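Notes for the Fourth Meeting: Letters, Circles, and the Making of a Reputation

Nineteenth-Century Lives: Reading and Writing Intellectual Biography
Instructor: Mizanur Talukder

Welcome back, everyone. I've written these notes out at greater length than I meant to, partly so that those of you who were away last time can catch up without having to beg a neighbor, and partly (I'll admit it) because I enjoy this part of the course more than any other. Please read them before you come, and bring the packet of letters with you. We'll be passing pages back and forth and it goes badly when there are only two copies at the table.

Where we left off

Last time we talked about the old "life and letters" model, the big two-volume sort of book that a widow or a nephew would put together a few years after the funeral. We said that these books are wonderful to have and hard to trust. The family chose the letters, the family trimmed the letters, and then quite often the family burned the letters, so that what we hold in our hands is what was left after a good deal of tidying. Naveen Rana raised a very good question near the end, and I said I'd come back to it. The question was this: if we know a source has been tidied, why start with it at all? Why not go to the manuscripts and leave the printed volumes on the shelf?

My answer is that you usually can't, and that even when you can you probably shouldn't. The printed life tells you what people wanted remembered. That is a fact about them, just as much as an address or a date of birth. So read it first, read it kindly, and keep a list of the places where it hurries. When a memoir gives twelve pages to a summer tour and two sentences to the following three years, put a pencil mark there. Something was going on in those three years.

The case of Edmund Rathore

Our main example for this meeting is Edmund Rathore, the lecturer and translator, who I suspect was new to every one of you when you got the reading list. He was born in Uston, the son of a schoolmaster, and trained as a surgeon without ever quite becoming one. In his twenties he gave it up and began lecturing on moral philosophy in rented halls, and for a while he was very popular. He translated a long German devotional work that sold poorly (300 copies printed, and he was still giving them away as presents twenty years later). He quarreled with his publisher. He joined a small community at Astholm that meant to hold all its goods in common, stayed through one winter, and left. And then for the last thirty years of his life he lived quietly at Illton, wrote an enormous number of letters, and published next to nothing.

The Memoir, put together by his daughter, treats those Illton years as a kind of long retirement. She calls them "the evening." It's a lovely chapter and it does make you want to go and sit in the garden with him. But look at the numbers. The register of his correspondence lists 3534 letters, sent and received, and the great bulk of them come from that so-called evening. A man who writes letters at that rate has hardly retired from anything. He has moved his work to a place where his daughter, for reasons we'll talk about, didn't care to follow it.

What the letters show

I'd like you to come with your own ideas, so I'll only point at a few things.

First, look at who he wrote to. There are 50 letters to a single printer's clerk in the city, a man who never appears in the Memoir at all. Rathore lent him books, read his poems, and scolded him about his spelling. The clerk went on to edit a weekly paper, and you can find Rathore's pet phrases turning up in its unsigned columns for years. If we go by published work, Rathore has no influence after the age of forty. If we go by the letters, he has a good deal, and it travels under other people's names.

Second, look at how the same event gets told to different people. The Astholm winter is the best place to try this. To his brother he describes it as a comedy, all smoking chimneys and nobody willing to milk the cow. To the clerk he describes it as a noble trial that came too soon. And to his old teacher he says almost nothing, just that he has been "among friends" and has had a cough. Please don't rush to decide which of these is the true one. I used to do that when I was starting out, and I wasted the better part of a year on it. People talk differently to their brothers.

Third, look at the gaps. The letters stop for most of one April and then start again in a noticeably different hand, larger and slanting back to the left. The Memoir doesn't mention any illness. My own guess is an injury to the wrist, but it's only a guess, and I'd be delighted if one of you could talk me out of it.

A word on the word "circle"

You'll see critics speak of "the Illton circle," and I'd ask you to handle the phrase with some care. A circle suggests that everybody knew everybody. When you plot out who wrote to whom, what you get looks much more like a wheel with Rathore at the hub. Most of his friends never met. Several of them couldn't stand one another's books! The word was first used in an obituary, dozens of years after the fact, and it has stuck because it's handy. I use it myself when I'm tired. But if you use it in your paper, tell me in a sentence or two what you mean by it, and whether the people inside it would have known that they were.

The same goes for "disciple," "follower," and "school." These words do a lot of quiet work. When a biographer says that so-and-so was a disciple of Rathore's, go and see what the evidence is. Sometimes it's twenty years of close reading and sometimes it's one dinner.

How to take notes on a letter

Several of you asked for something practical, so this is the method I use. It's old-fashioned and you're welcome to do it on a computer, but please do all of the steps for at least three letters before you decide which ones you can skip.

Write down the date as it appears, and then, separately, the date you believe it to be. Rathore was dreadful about the new year and went on writing the old one well into February.

Write down the place it was sent from, and whether that comes from the letter itself or from a postmark.

Copy out the greeting and the sign-off exactly. He moves from "Dear Sir" to "My dear friend" with the clerk over eighteen months, and you'd miss it entirely if you only took down the middle part.

Summarize the body in your own words, no more than four lines. If you find you can't do it in four, that's usually a sign that there are two letters folded into one.

Note anything physical that the edition mentions: crossed writing, a torn corner, a second hand, an enclosure now lost.

Last of all, write one question. It can be a small one. The best paper I had from this course grew out of a student asking why Rathore kept thanking people for pens.

Keep your notes together and number them. You will be sure that you'll remember which letter had the business about the cow, and by the end of the term you won't.

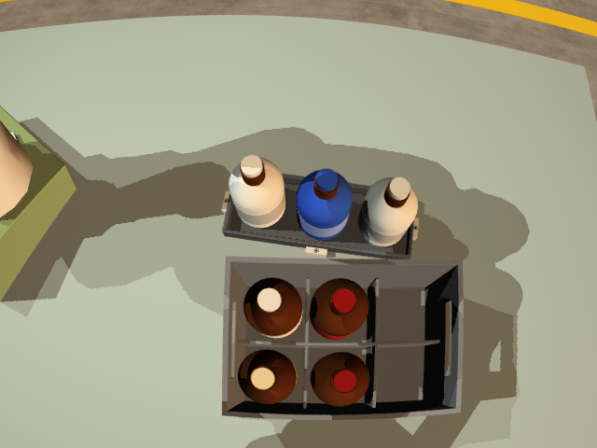

The short paper

Your first paper should be 800 words, and I do mean that as a length to aim for. Pick one letter from the packet and set it beside the matching passage in the Memoir. Tell me what each one knows that the other doesn't. You don't need outside reading for this, and I would honestly rather you spent the time going over the letter again, slowly, perhaps out loud. His sentences make a great deal more sense when you hear them. He had been a lecturer, after all, and he never stopped pausing for the back row.

A few things I'd gently ask you to steer clear of. Please don't diagnose him. Please don't tell me that he was ahead of his time, which is a thing we say about people when we've stopped looking at the time they were in. And don't feel you have to like him. I do, very much, but he could be vain and he was careless with other people's money, and a paper that takes him to task with good evidence will do every bit as well as one that admires him.

If you'd like to choose a letter that isn't in the packet, come and see me first. Some of the Uston letters survive only in copies made by the daughter, and we'd need to talk about how far to lean on them.

Reading for next time

The Memoir, chapters nine through eleven (this is "the evening," so make some tea)
Letters to the clerk, the first twenty in the packet
Letters to the brother, all of those marked with a star
The publisher's reply, which is short and very rude

For those who want more: the community's own account book from Astholm has been transcribed, and it's better company than you might expect. You can follow the whole rise and fall of the place in what they spent on candles. Rathore's name comes up in it four times, three of them for money owed.

One last bit of housekeeping. I gave the wrong page for the wheel diagram in the syllabus. It's in the back of the packet, just after the list of correspondents, and the names in italics are the people he wrote to but never heard back from.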